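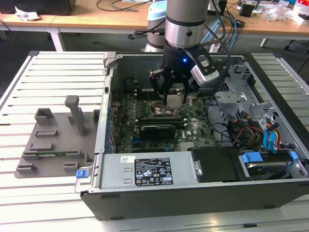 Farnum Hardware Reuse Club — Clamton branch

ok thread time. Workstation teardown and refit, the Dell tower and its Xeon cousins. typing fast, sorry in advance

Side panel off, case flat on its side on the slatted aluminum table. Always flat. A standing tower + a heavy cooler = bad afternoon

First thing I look at is cables. Yellow, red, orange, black, all bundled past the drive cage. Two blue SATA ones looping around on that side too. Tape a label on each BEFORE you pull anything. I skipped this in April and paid for it

Hard drive sits in the lower bay in blue plastic clips. I like those clips. Squeeze, slide, done. Drives go in the wipe pile, no exceptions, even the "oh it's blank" ones

Power supply has a blue release tab on the end. Don't yank the handle til the tab has let go. Dust behind these is unreal btw

Someone asked what we do with the graphics cards — test, then shelf. Old office cards still run two monitors fine and that's all most people want

Now the scary bit. CPUs

Cooler off, old paste off. Isopropyl and a lint free cloth, small circles, then let it dry. I budget 3 minutes a chip and it usualy takes longer

Socket next. Levers released, load frame up, and then you're looking at all those tiny gold contacts. NO fingers. No sleeves. No leaning over it with a coffee (you know who you are)

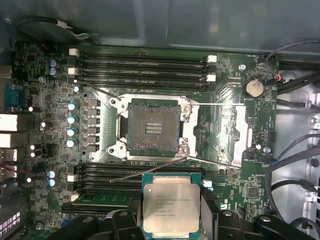
hold it by the edges, always the edges. There are notches on the green part, line those up with the socket and lower it straight down. No sliding, no wiggling. If it doesn't want to sit, lift it and look again

Read the print on the lid before it goes in, too. Once there's paste on it you can't, and I have pulled a cooler back off just to check a model number. More than once

Then frame down, levers down. It takes more force than feels right. First time I did it I was sure I'd cracked somthing

Memory: slots above the socket AND below on the Xeon board, four and four. Check the manual for which ones fill first. Latches open, push til they click, both ends. Half seated stick is our number one "it's dead" report

Tally for this batch — 11 towers in the queue, 3 finished and boxed for the Flanodov reading room. Goal for the year is 100. We'll see lol

Parts we're short on: coin cells, thermal paste, short SATA cables. Drop box is by the Shojaei building side door

more when the memory tests finish. going to eat something

Recent posts
Drive wiping, the slow way and the slower way
What fits in the Clamton drop box (and what doesn't)
Sorting a bucket of case screws
Paste: how much is too much
Flanodov reading room pickup list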